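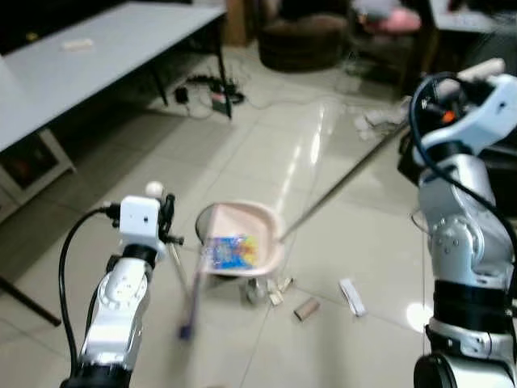
Figure 1. Left gripper holding a broom by the handle.

Unit 7: Scoring Rubrics and Match Procedure for School Robotics Competitions
Handout for coaches and trainee referees
Prepared by Siham Mansour and Savvas Vlachopoulos

7.1 Scope

These notes cover table scoring, the inspection window and the handling of disputes. Build rules are in Unit 4. Judging of the research project is in Unit 8 and is assessed separately by Khadija Filali.

7.2 Match structure

A match consists of an autonomous period followed by a reset. Each team plays three matches and the highest single score counts. Scores are not averaged. The practice match on the Stundia table is unscored, but inspection rules apply to it in full.

Two team members may stand at the table at once. Substitution is permitted only while the robot is entirely within the home area.

7.3 End-state scoring

Missions are scored on the state of the field when the timer stops. A mission model that was completed and later knocked back scores zero. The exception is any mission marked "M" in the rule book, where the referee must witness the method; these are recorded on the sheet as they occur.

Partial contact: an object is "in" an area if any part of it breaks the vertical plane above the outer edge of the line. "Completely in" requires the whole object. Trainees confuse these more than any other pair of terms -- read the mission text before every match.

7.4 Penalties

Each interruption outside home costs one precision token. Tokens are removed by the referee, never by the team. Equipment dropped outside home stays where it comes to rest until the end of the match.

7.5 Tie-breaking

Ties are resolved on second-highest score, then third-highest. If teams are still level, a further match is run on the Kamel table.

7.6 Disputes

Queries must be raised before the field is reset. Once a team member has initialled the sheet, the score is final. Coaches do not approach the table. Where the referee cannot decide, the matter goes to the head referee (Rania Ramadan for the Storkau region, Asmaa Ait Brahim for Hidau). If doubt remains, the team receives the benefit of it.

7.7 Preparation for Wednesday

Read the rule book to the end of the mission section. Complete both sample score sheets in pen and bring them to the tutorial.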